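首页 列表存档 按主题 按作者 按日期 上一封 下一封 搜索

[单元维护] 回复：Jurčo 仿真单元升级后头部相机和夹爪零位的问题

Vangelis Karras
18/06/2018

Štěpánka，各位好：

来信收到。我把 Urnodside 这边的 Jurčo 厨房单元从头重新配了一遍，用的是升级以后的 Nuvus，资产库没有换。你列的几个现象里，头部相机和夹爪零位这两条我能重现，水龙头那一条能重现一部分，复位时物体跳动的那一条在我这里要改一个参数才会出来。下面按你的原文逐条回，引文我删短了，完整的在存档里。

Štěpánka Štefanec 写道：

> 升级之后单元能正常启动，没有报错，日志里也没有警告。
> 但是头部相机看到的几乎都是墙。我先以为是场景没载完，
> 等到载入结束还是一样。从外部视角看，台面和水池都在，
> 位置也对。相机的安装坐标我核对过，跟旧文件一个数不差。

安装坐标没有问题，问题在俯仰角。旧版 Nuvus 把头部俯仰写在相机节点里，新版把它移到了颈部关节的初始姿态下面。相机节点里的旧字段还留着，读文件的时候会被跳过，不报错也不提示。旧文件拿过来直接用，颈部关节取默认值零，相机就是平视的。

我把俯仰置零跑了一次，渲染出来是这样： 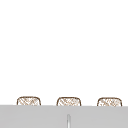
图一：头部俯仰为零。灰色台沿后面露出三个编织件的顶部，其余大部分是白墙。

如果你那边看到的跟图一差不多，就可以确定是同一个原因，不用再查安装坐标。靠下边中间有一截浅色的细杆，我调的时候拿它当参照：俯仰一点一点往下加，看它在画面里怎么移动，方向错了马上能看出来。符号在新版里也改过，低头为正。我第一次写成了负值，画面里只剩白墙，对着它看了一会儿才想起来去查符号。

改法：在颈部关节的初始姿态里写俯仰值，单位是度。我用的是 34。相机节点里的旧字段请删掉，留着不影响运行，但是以后看文件的人会去改它，改了又没有反应。

还有一点跟相机有关。新版在复位的时候会先把所有关节送到初始姿态，再应用任务文件里的覆盖值。你们的任务文件如果也写了颈部俯仰，最后生效的是任务文件里的那个。我建议只在单元文件里写一次，任务文件里不写。Urnodside 的几个任务文件我都清理过了，你们那边要自己搜一下。

画面里另外有一点点左高右低，台沿和墙的交界不是完全水平的。这个我没有去动。旧版录的数据里也有同样的倾斜，安装坐标里本来就带着一个很小的滚转量，训练用的那批数据都是照这个录的。要改的话请先在列表里说一声，大家一起改。

> 第二个问题是夹爪。两只 Gramer 夹爪在复位后都没有回到
> 原来的位置，一只偏得多一点，一只偏得少一点。关节读数
> 是对的，命令值和读数之间没有误差，可是指尖在空间里
> 的位置不对。

这一条我查得最久。Gramer 的模型在资产库里有两份，一份带安装法兰，一份不带。旧版的单元文件按名字引用，名字重复时取先读到的那一份，先读到的是带法兰的。新版读目录的顺序变了，取到的是不带法兰的那份，于是从腕部到指尖短了一个法兰的厚度。关节读数当然是对的，运动学链在腕部之前没有变。

两只偏得不一样多，是姿态造成的。法兰方向的偏移在两只手腕上朝向不同，投到台面坐标里看就一多一少。我开始也以为是两个不同的毛病，分别查了半天，后来在腕部坐标系里量，两边的偏移是同一个值。

改法是在单元文件里用完整路径引用，两只夹爪都要改。改完以后请做这几步，顺序不要换：

先停掉控制循环，清掉缓存的运动学模型。Nuvus 把编译好的模型存在单元目录下面，文件改了它不一定重新编译，判断依据是单元文件的修改时间，不看被引用的资产。只改资产不碰单元文件的话，缓存不会更新。

再单独启动一只手，另一只停在初始姿态。打开腕部坐标系的显示，把指尖送到台面上的标定点，读偏移。

换另一只手重复一遍。两边都在容差之内，再把两只手一起放开。

最后存一份新的零位文件。旧的零位文件里有人工补偿值，是当年 Gramer 模型刚放进来的时候手填的，跟现在的模型对不上。不要把旧补偿叠到新零位上。

> 控制频率我没有改，还是原来的。夹爪在接触物体的时候
> 有细小的抖动，以前没有。会不会跟零位是一个原因？

跟零位没有关系。控制循环在我这里是 100 Hz，你们的应该也是，单元文件里写死的。抖动来自物理步长。新版默认的物理步长比旧版长，一个控制周期里做的子步少了，夹爪指面跟圆的东西接触时尤其明显。红球最容易看出来，它大，表面又光滑，手指一碰接触点就换位置。青柠也会，幅度小一些。盘子那一类平放的东西基本看不出来。

步长请在单元文件里明确写出来，不要依赖默认值。旧版的默认值在旧的说明文件里有，照抄即可。写了以后仿真会慢一点，在我的机器上慢得不多，录数据时可以接受。如果只是看看布局、不碰物体，可以临时用新的默认值，录之前记得改回来。

指面的摩擦系数我没有动，刚度也没有动。有人私下问过能不能靠调软指面把抖动压下去，我试了，抖动是小了，可是抓取时手指会陷进物体表面，松开以后物体弹开。所以还是从步长上改。

两处改完之后，低头到工作角度的画面如下：

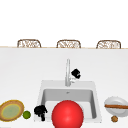 图二：头部俯仰 34 度。红球位于水池前部，一只夹爪在球的左侧，另一只在水龙头旁边。

你们配好以后可以拿自己的画面跟图二对照。主要看三个地方：台面远端的边要在画面上方三分之一左右的位置；水池的方形边缘要能看到后沿和左右两侧；两侧的盘子会被画面边缘截掉一部分，左边的编织盘和右边的白盘都是这样，这是原来就有的取景，不要为了把盘子看全去加宽视场角。视场角一改，跟旧数据就没法一起用了。

物体的布局以任务文件为准。这一份里前排从左到右是编织盘、青柠、夹爪、红球，水池右边是白盘，盘上横着一根褐色的细棍，白盘下方还有一个带斑纹的褐色小圆物。你们如果用别的任务文件，前排的东西会不一样，台面、水池、龙头应该是一样的。

> 水龙头。右边那只手靠近龙头时，运动规划经常报碰撞，
> 但是从外面看还有不少距离。旧版没有这么保守。

能重现，不过不是每次都有。水龙头在资产库里是一个整体，碰撞体是另外做的。旧版读的是分段的碰撞体，细长的竖管一段，根部右侧那个小件一段，中间是空的。新版在载入时会检查碰撞体是否为凸体，凡是它认为有问题的，就整个换成一个凸包。龙头被换过之后，竖管和根部小件之间的空当就被填上了。夹爪从右侧靠近竖管时，位置刚好在填上的那一块里，规划就报碰撞。

打开碰撞体显示就能看到，默认是关的，在视图设置里。建议大家在配任何一个新单元时都开一次，从几个方向看一圈再关掉。

解决办法有两个。一个是在资产条目里加上保留分段的标记，新版会照原样读。另一个是自己把龙头拆成几个凸体重新导出。我用的是第一个，跑下来没有问题。第二个工作量大一些，如果以后要让手去碰龙头根部，可能还是要做，原来的分段在那里做得比较粗。

你说规划比以前保守，里面还有一部分是安全距离的默认值变大了。这个我没有改回去。录遥操作数据的时候不经过规划器，影响不到；跑自动复位才会用到，大一点没有坏处。你们如果觉得复位绕路太多，可以单独在复位任务里调小。

> 复位的时候，小的物体会跳一下再落稳，有一次褐色的那个
> 直接滚进了水池。我录到第 419 条时看到的，后来没有再
> 仔细留意。

一开始在我这里不出现，按旧步长跑了很多次都正常。后来把步长换成新版默认值，就有了。原因是物体初始高度写得正好贴着台面，步长一长，第一步算出来就有一点穿透，求解器把它往上推。轻的、圆的东西就会跳。

把步长改好以后这个现象在我这里没有再出现。另外我还是把小物体的初始高度都往上提了一点点，让它们落下去。落稳需要的时间写在复位等待里，新版允许按物体静止来判断，我没有用，还是用固定等待。按静止判断时，圆的东西在台面上慢慢转，会一直等不到。

已经录好的数据，请从第 419 条往前往后都查一下，看初始画面里褐色小圆物在不在白盘附近。不在的就挑出来，不用删，放到单独的目录里并写明原因。我们这边那一批从头到尾是 1,841 条，我写了一个脚本比对初始位姿，脚本放在单元仓库的工具目录下，你可以直接用。脚本只看位姿，不看画面，所以俯仰角错了的那些它查不出来，要另外看头部相机的第一帧。

> 最后问一下，台子对面那三个东西是不是以后要去掉？
> 以前有人提过，说会影响背景。

目前不去。它们是场景的一部分，没有进任务，手也够不到。碰撞体是关着的，对速度没有什么影响。图一那种平视的画面里，也多亏还有它们能拿来定位，全是白墙的话连相机朝哪边都说不清。要去掉的话又是一次大家一起改的事，跟上面说的滚转量放在一起讨论比较合适。

以下是几件你没有问、但是我在重配过程中碰到的事，一并写在这里。

日志。新版的日志默认按次覆盖，重启单元以后上一次的就没有了。录数据的机器请改成追加，并且每次启动时写一行单元文件的校验值。这次要是早有校验值，夹爪的模型换了份这件事很快就能看出来。

光照。白墙和白台面在新版渲染里比以前亮，墙面几乎没有层次。我把主光调低了一点，曝光没有动。台面从远端到中间有一点很浅的灰，水池内壁也能跟边缘分开，就算合适。红球上的高光偏左上，如果你们的高光在别的位置，说明光源的朝向没有带过来，去看场景文件里光源的父节点。

夹爪的材质。两只都是黑色，在画面里差不多是一整块，指头之间的缝不容易看清。做视觉检查的时候看指尖的开合，请直接读关节值，或者切到腕部相机。有人想把夹爪换成浅一点的颜色，我不赞成，实物是黑的，旧数据里也是黑的。

龙头根部那个浅色小件。资产里把它标成了活动关节，但没有限位。平时没有人去碰，所以一直没有出事。我在手动移动夹爪的时候蹭到过一次，它转过去就没有回来，复位也不管它。现在我给它加了限位和一点阻尼，并且放进了复位列表。你们更新仓库就能拿到，不用自己改。

备份。改之前请把整个单元目录复制一份，包括缓存。我第一次只备份了单元文件，想退回旧版对比的时候，缓存已经被新版覆盖了，只好从 Urnodside 的另一台机器上拷。

Nuvus 的版本。两边请保持一致。Urnodside 现在停在这次升级的版本上，八月之前不打算再动。中间如果有小版本出来，先在一台不录数据的机器上试，试过了再说。

合并顺序。我把改动分成了几次提交：颈部俯仰、Gramer 引用路径、物理步长、龙头碰撞体和限位、小物体初始高度、日志。请按这个顺序合，每合一次启动一遍单元，看一眼头部相机。俯仰那一次先合，后面的才看得见。光照没有提交，各机器的显示差别比较大，我想先收一收大家的画面再定一个值。

还没有弄清楚的有两处。一是切换任务文件而不重启单元时，颈部姿态偶尔会停在上一个任务的值，过一次复位就正常，我没有找到规律。二是外部视角和头部相机同时打开时，帧的时间戳会差出一拍，只开一个就没有。第二个对录数据影响比较大，在解决之前请不要在录的时候开外部视角。

如果你那边改完引用路径以后两只夹爪的偏移还是不一样，请把腕部坐标系里量到的值发给我，不要发台面坐标系里的，换算过来换算过去容易出错。另外附上单元文件和资产目录的列表，缓存不用发，太大，列表会退信。

Vangelis

上一封：Jurčo 仿真单元升级后头部相机和夹爪零位的问题（Štěpánka Štefanec）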